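Come drive robots with us: paid testers wanted for the Medley kit

Hi! I'm Hacer Dursun, I run the little team behind Medley, and I'm looking for people who'd like to spend some paid hours teaching a pair of robot arms to do chores. No engineering degree, no coding, no prior anything. If you can fold a towel and you don't throw things when you get frustrated, keep reading.

Quick background for anyone who landed here from a friend's link. Medley is a two-arm kit that we sell for $2199 to schools, small labs and people with very patient families. You get the arms, the stand, the head camera, and a pair of hand controllers that let you move the grippers as if they were your own hands (well, your own hands in oven mitts, for the first hour anyway). What we want to add next is a library of household tasks that comes with the kit, so that a new owner has something to start from on day one. That library has to come from real people driving the arms, over and over, each in their own way. And that's the job.

We have 26 tasks on the list right now. Some are sweet and easy, like putting spoons in a drawer. Some are a real fight. Trash bags are the one everybody asks about after their tryout, and I love it, because thin plastic never does the same thing twice! You pick up a bag, you get it across the top of the bucket, you try to get the opening to open, you work it down over the rim. With your hands that's a few seconds and you don't even look. With grippers you'll learn more about the edge of a trash bag than you ever wanted to know. 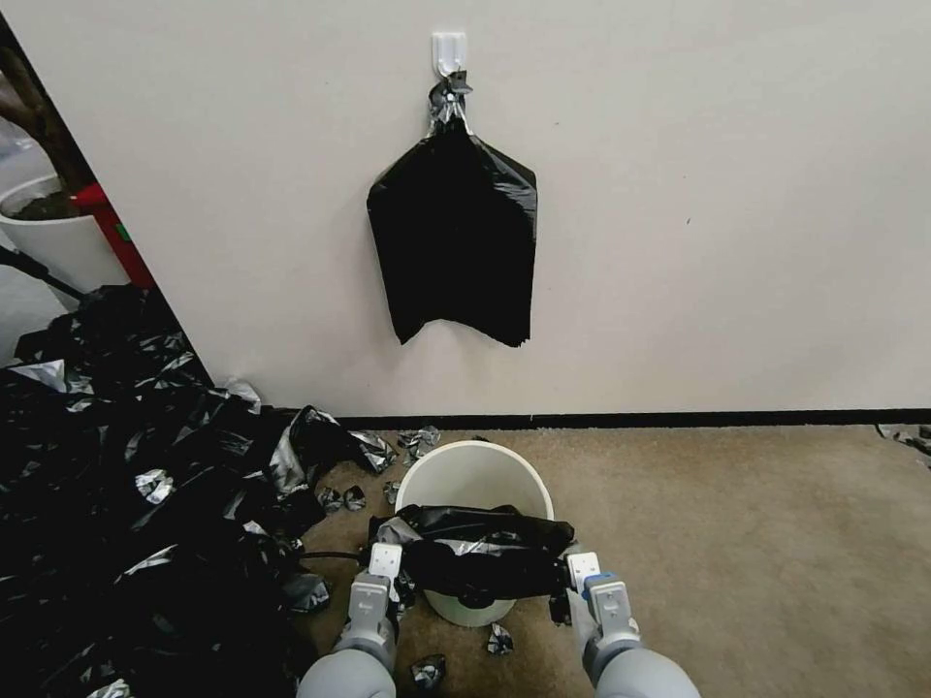

Both grippers on the bag, over the bucket. Trash bag task at our Pornumlow workshop.

A normal shift is four hours with a long break in the middle. You'll sit in a good chair (I picked it myself, I'm proud of it), put on the controllers, and run one task until you've got a decent batch of tries. Then you switch to another one so your brain doesn't melt. Between tries you get up and reset things, which means a fair bit of bending and picking stuff up off the carpet. Messy tries are fine and we keep them. What I do ask is that you write a line or two at the end about what annoyed you, in your own words. Barış Yaman reads every one of those and he's the person who can change how the grippers feel, so please be blunt with him.

You'd be a good fit if you have steady hands and can wear a light headset without getting queasy. Left-handed people, please apply, we're short on you. Same goes for anybody over 60, and anybody whose day job is physical: cleaners, cooks, nurses, packers. You already know how stuff behaves and it shows in the first ten minutes. You do need to be 18 or older and able to get to Pornumlow in person, as we can't do this one from your couch yet.

Pay is $26 an hour, and the training day is paid at the same rate. If you finish your first 40 hours with us there's a $400 bonus on top. We're filling 2 shifts, a morning one and a late afternoon one, and you can ask for either or mix them. The work runs through the end of August and I'd like people who can do at least three shifts a week. Parking is free, the coffee is decent, the snack shelf depends on who went shopping.

To apply, send me a short note at the Medley front desk or use the form on our jobs page. Skip the cover letter. Just tell me which chore you're weirdly good at, which shift you'd want, and whether you've got any wrist or shoulder trouble we should set the chair up for. Bülent Güler does the scheduling and will write back with a tryout time, usually within the week. The tryout takes an hour and we pay for that too.

Please get your note in by Sun 25 February. If you have questions before then, ask for me or for Bülent, and if you'd like to bring a friend to the tryout, put both names on the same form so we can book you back to back.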